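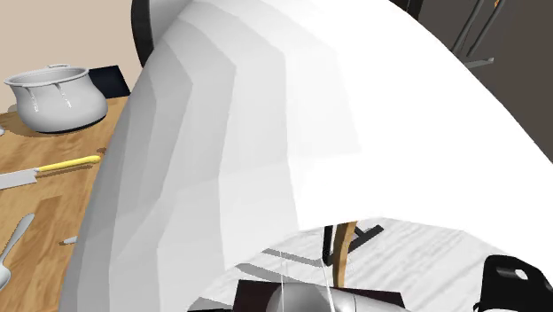 A big white curve against a beige wall

I've been sending money to my cousin Kurniawati Nasution every month for ages, always through my bank, and always grumbling about the fees. So when my neighbor Simão Barros wouldn't stop going on about Urico, I gave in and moved everything over. I've had seven months with it now, long enough to have opinions!

Setup was easy. You upload an ID, type in your bank details and wait. Mine cleared in under 24 hours (the email landed while I was brushing my teeth). The first transfer was $973, which was braver than I'd meant to be, and I must have refreshed that tracking page every few minutes all evening. It got there the next morning, and the amount matched what the app had quoted me.

What I like best is that the fee and the exchange rate sit on the same screen before you hit send. My bank used to show me the fee and tuck its cut into the rate, so I never knew what I was paying until Kurniawati told me what she'd received. I tried Rerkow for a while too, and it's a bit cheaper on small amounts, but the app logged me out constantly and I gave up on it.

Now the grumbles. Urico has no phone line, only chat, and when a payment got held for a "routine review" in September I waited two days for a real person. She was lovely once I got her, but two days is a long time when someone's rent is due. The rate alerts are also useless, mine kept going off at four in the morning and I couldn't find any way to set quiet hours. I ended up turning them off.

Would I go back to the bank? No way. I'd keep a little cushion in the other account, though, in case of another review. Four stars from me, and I'd happily make it five if they got a phone number.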